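2 min read

Feb 27, 2022

I have fallen hard for pretend food! It started with one sad plastic tomato and now I have a whole play kitchen plan on paper, with a shopping list that grows every time I look at it.
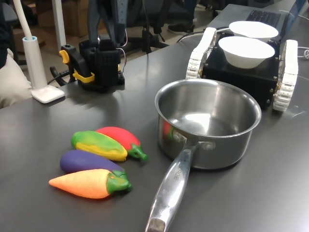 Puslow Play Kitchen Club

The corn, pepper, eggplant and carrot are my favorites so far. I love a big chunky green top on a carrot - so easy to grab. And a shiny metal saucepan beats a plastic one every time, because you get to bang it around and it sounds like real cooking (sorry, neighbors).

My rule is up to 15 pieces of food in play at once. After that it's just a pile, and soup never gets made. White bowls are next on my list to write about, plus what goes well in a frying pan. Eggplant, obviously!

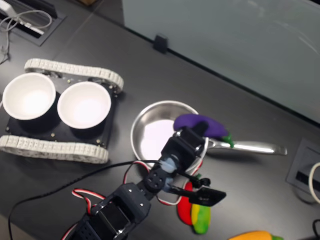

Eggplant and the frying pan, with two white bowls on the left.

Contact | © 2022 Pylyp Maksymiv | Back to top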